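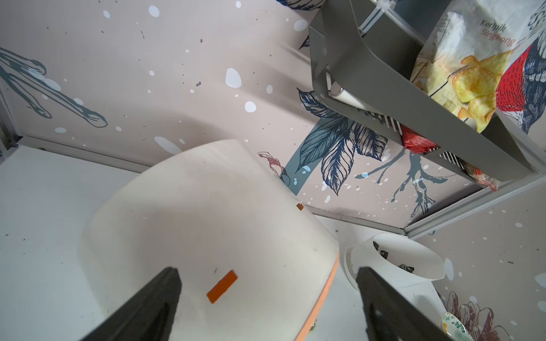
Small Trash in Shared Housing: What Ends Up in the Wrong Bin and Why
Idalina Falcão, project report, final version

This report is on small trash in student housing. By small trash I mean stuff that is too little or too odd to sort easily, so it goes wherever. Bottle caps, dead pens, broken clips, crumbs of packaging, twist ties, the plastic window from an envelope. Most campus waste reports skip it and talk about cardboard and food because those are heavy. Fair enough. But the small stuff is what spoils a recycling load, at least that is what our hauler Brekora told me, and it's also the stuff people have no idea about. Take a little white bin lying on its side with dark gray and black bits in the bottom of it. Is that trash, recycling, something to keep? From a look at it I couldn't say, and a person in a hurry at the end of a semester is not going to pick through it. It goes in with everything else. The big white container with the orange rim beside it is an easier call for most people, big and one main piece, and big things get thought about. That difference is basically the project.

Background

I live in Miller. Miller and Fomness are the two halls at the bottom of the hill, same age, same floor plan, same trash room on the ground floor next to the laundry. Brekora picks up from both. Two years ago the recycling at Fomness got changed over to a new setup with a separate bucket for small items on every landing. Miller did not get the buckets (money, I was told, then later I was told fire code, so I don't know). That makes a pretty good natural comparison without me having to set anything up, which was lucky given how late I started.

The question I handed in with the proposal: do the landing buckets keep small items out of the main recycling, or do they just make a new place for everything to go wrong?

I also wanted to know how people decide. Survey for that, plus standing in trash rooms talking to people. More of the second in the end.

What other people have written

Short section, I know. The library has a lot on curbside programs in cities and much less on dorms. The things I kept running into:

Labels with words do worse than labels with pictures of the real items people throw out. Makes sense. Our bins say MIXED CONTAINERS and I asked people what a mixed container was and got some great answers.

People sort better when the bins are next to each other. If trash is close and recycling is down the stairs, everything is trash.

People who care a lot about recycling make their own kind of mistake. They put in things they hope are recyclable. I've seen this called wishful recycling. I do it. I did it the whole first year with coffee cup lids.

What I could not find was anyone looking at items by size in a dorm. Might exist and I missed it.

Method

January, after people were back from break but before it got busy. I got permission to pull bags from the recycling in both halls and go through them on a tarp in the Miller bike room, which has a drain in the floor and a door that opens to outside. Gloves, mask, kitchen scale. Anything that fit through a cardboard ring I cut out of a cereal box was "small." The ring was the width of a soda can. I picked a can because everybody knows how big one is and I could replace the ring when it got gross, which happened.

For every bag I weighed the small items on their own, then split them up again by whether they belonged there under Brekora's rules. Brekora's sheet is one page and leaves a lot out. When I wasn't sure I emailed them a photo. They were nice about it. A couple of replys took so long that I had to make the call myself, and those are marked in the data sheet with a star.

Same number of bags from each hall, pulled on the same evenings. I did not look at anything with names on it, paper mail went straight back in the bag. This was a condition of the permission and also just decent.

The survey was a sheet of paper taped up in both laundry rooms with an envelope for answers. Online would have been better for numbers but I wanted people who were standing near the bins.

Results

Total small items by weight, both halls together: 2385 grams. Doesn't sound like much. It's a lot when it's pen caps.

Most of it came out of the Miller bags. Fomness was lower, clearly lower, and I expected that. What I did not expect was the mix. In Miller the small stuff was all over: caps, foil, straws, bread clips, a truly amazing amount of dental floss picks. In Fomness what was left in the main recycling was nearly all one kind of thing, which was small pieces attached to bigger things. Pump tops still screwed on soap bottles. Plastic rings around jar necks. So the bucket takes the loose bits and the attached bits ride along like before. Nobody is unscrewing a pump to walk it to a different bucket.

The buckets themselves. I looked in those too, it was not in the proposal but I was there. Pretty bad. They are supposed to be for small recyclable metal and rigid plastic. They had gum, hair ties, batteries (!!), tea bags, and dust that somebody had clearly emptied in from a dustpan. The upstairs ones were worse than the ground floor. A guy on the top floor told me he thought the bucket was for "anything that isn't a real piece of trash," and I think that is how most people read it.

So by my original question: yes the buckets keep small items out of the main recycling, and also yes they are a new place for things to go wrong. The contamination moves. Whether that's better depends on what happens to the bucket afterward, and from what I was told it mostly gets tossed in the trash when it's too dirty. If so, that is still better for the main load. But residents think it's getting recycled and it isn't.

Batteries need their own line. Any battery in a bucket on a landing is a fire thing. I reported it to the hall office the same evening.

Survey and talking to people

Not a big return on the survey so I'm not going to make charts out of it. The main points people made:

"I don't know" was by far the most common reason for putting something in the wrong bin. Laziness came up way less than I figured, although who writes that down.

People wanted to be told about specific things. Not categories. They wanted to know about the yogurt lid. Several wrote down the exact item, with a question mark, like I would be writing back. I did put up a list with answers later on, and someone added to it in pen, so it got used.

End of semester is when it all falls apart. Desk drawers get dumped whole. One person in Fomness described taking the drawer out, carrying it down, and tipping it into whichever bin was open. She was kind of embarrassed but come on, everyone does that.

I also talked with Mr. Habte at the hall office, who orders the bins for both buildings. His view is that a smaller opening on the recycling lid would do more than any sign. I liked that idea and didn't have time to test it. He has a sample lid in his office if somebody wants to do this next year.

Problems with this project

Weight is a bad measure for light stuff. A wet tea bag beats a pile of bread clips. I should have counted pieces as well but it was cold in the bike room and I would have been there forever.

I sorted everything alone so there's no check on my judgment. Having a second person do some of the same bags would fix this.

The can ring is a bit random. Things that are long and skinny, like straws and pens, go through end first, and I let them count.

Fomness has more first-years. They got the recycling talk recently and the Miller people mostly got it a while back or never. That could be part of the difference and I can't seperate it out.

People knew about it by the second week. Someone left a bag with a bow on it. I did not include the bow bag.

Recommendations

Keep the Fomness buckets but change what they say. Pictures of real things from this building, taped on the lid, and a big NO BATTERIES.

Battery box in both laundry rooms. Do this first, it's cheap.

Ask Brekora for a longer sheet. Theirs doesn't mention pumps, lids on or off, or foil, and those are exactly what people ask me.

Before move-out, put a table by the trash room where drawers can be emptied out and picked over. Usable pens and clips could go back out in the fall.

Try the lid.

Notes for whoever grades this

The limit was 3000 words and I'm under, the data sheet is attached separately. Column D is in grams, the header says ounces, ignore the header. Thanks to Mr. Habte for the bike room key, which has been returned.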